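Looking after the hand-held grippers at the Lallside bench
Maintained by Jianguo Hao. Last changed in October. 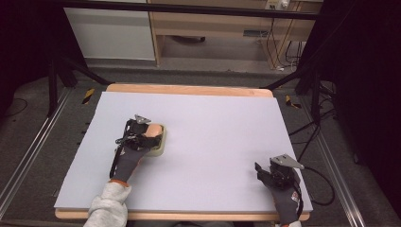

Before you start

These notes cover the pair of hand-held grippers used for the wiping and pick-up tasks on the foam board. They do not cover the camera mount or the recording computer, which have their own page. Allow 19 minutes for the full check if you have not done it before.

You will need the small hex key set, a dry cloth, spare straps, a torch and the check sponge. Keep the check sponge in the drawer and don't use it for washing anything. A sponge that has gone stiff gives a false reading of the grip.

Stop any recording and disconnect both gripper cables at the hub before you touch a screw.

Step 1. Straps

Put the glove on first, then the gripper. Close each strap until the body of the gripper no longer shifts when you turn your wrist. You should still be able to open your hand fully. If a strap has gone fluffy or slips under a light pull, change it now. Shaohua Xiao has the spares and likes to be told when the packet is down to the last 6.

Step 2. Mounting plates

Each gripper has a triangular metal plate on top. Hold the gripper body still and push the tip of the plate sideways with your thumb. There should be no movement at all. If it clicks or rocks, take the screws out one at a time, wipe the threads and refit them. Tighten a little at a time, going from one to the next. Don't use thread glue on these, we take the plates off too often.

A bent plate goes in the Saxena box for replacement. Please don't straighten it in the vice.

Step 3. Fingers

Wipe the fingers with the dry cloth. Look along the gripping faces with the torch for foam crumbs, which come off the board edge and build up near the joint. Open and close each gripper slowly 8 times. The movement should feel the same all the way through. A stiff patch near the closed end is nearly always dirt.

Step 4. Cables

Plug both grippers back in. Run each cable from the gripper back past the wrist, leaving enough slack to reach the far corners of the board. Any extra length can lie on the floor on the outside of the rail, clear of where you stand. Reach across with each hand in turn and check that nothing pulls at the connector.

Step 5. Grip check

Lay the board flat and square to the table. Start the Nakard program and choose "hand check". Pick up the sponge with the left gripper, hold it for a slow count, put it down, then do the same with the right. The closed reading on the screen should settle at 147 or a little under. If one side reads high, repeat step 3 on that side before changing any settings.

If it still fails

Swap the two cables at the hub and run the check again. If the fault moves to the other gripper, replace the cable. If it stays where it was, label the gripper and send it to Nallden with a note of the reading and which step it failed. Use the spare pair in the meantime, and run step 5 on those too before recording.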